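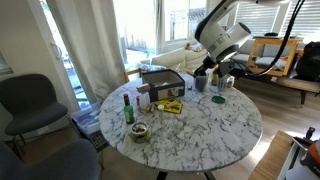

4.2 Small things on the shared table

In the earlier sections we treated the shared table mainly as a place for eating and for paper work. In the household we call Pratton, these two uses were the less frequent ones. The round marble table served above all as a place where small things were put down and later sorted. The participant used the word "landing", and we keep her word in what follows.

Our interest is in how a person decides that two small things belong together. Earlier work at our department (Omerović, the Trorkcombe interviews) proposed that people sort first by the room to which a thing should return. Our own material supports this only in part. In the Pratton household the first division was between things that close other things, such as caps and lids, and all the rest. The participant explained that a lid without its container is "a question", and that she prefers to keep it in sight until it is answered.

The flat green lid is a good case. In Figure 3 it lies by itself on the right side of the marble, while most of the other objects are gathered further to the left and to the back. Bottles, the small wooden clothespins and the open navy-blue box form a loose group, in which kitchen things and packing material are not kept apart. The bowl with the greenish rim stands nearer the front and holds a mix of small pale items.

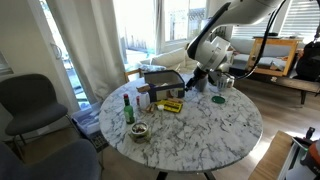
Figure 3. The shared table in the Pratton household, with the open navy-blue box at the back and the green lid lying apart on the right.

Bowls of this kind were mentioned in all 5 of our households. They take what is too small to stand alone, and several participants admitted that they empty such a bowl only when it is full. In the coding scheme of Babić, a bowl counts as one object together with its content. We followed this rule, although it hides a part of the variety. Open boxes were treated in the same way.

A second point concerns height. Participants said that tall things are "seen first and moved last", and that they use them as a kind of border for the lower things. We cannot prove this from still pictures. What Figure 4 does show is a table on which the tall brown bottle with the yellow cap stands at the right edge, with a metal canister and a clear cup with a spoon to its left. The green lid is again alone near the middle, and the yellow package lies flat towards the back left. 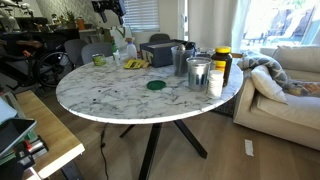

Figure 4. The same table with another arrangement of objects. The exercise bike is at the left, close to the table.

The nearness of other furniture should also be considered. Chairs and an exercise bike stand close to the table, and the participant reported that she often puts things down from the side where she happens to be. In the Mahlangu household, where the table stood against a wall, only one long side was used for landing, and the groups were narrower and easier to name.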